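Print this article | E-mail this article
3 min read

Folding shirts at Birnham

When I first visited Birnham, the shirt company, back in May, Afshin Rezaei had been folding by hand for so long that he could chat, drink his tea and square off a sleeve more or less at once (I tried it, and my sleeve did not come out square!). These days he shares the job with a two-armed robot from Zultance, and he talks about it the way you might talk about a new neighbor, kindly but with one eye on the fence.

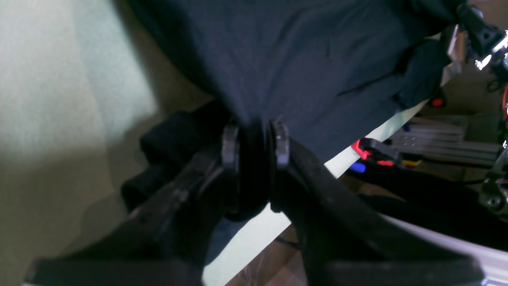
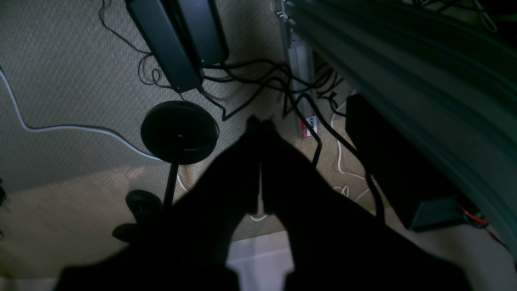
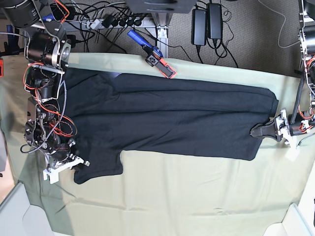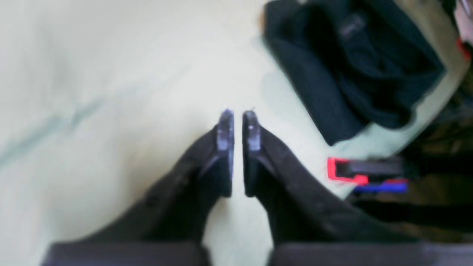
What the hands do now

The shop sends out 800 shirts in a good week, and Afshin's wrists used to feel most of them by bedtime. Now he sorts, checks seams and teaches the arms a fold when a new cut comes in, and he likes the teaching best. He does miss the old rhythm a little, and he still folds the gift orders himself.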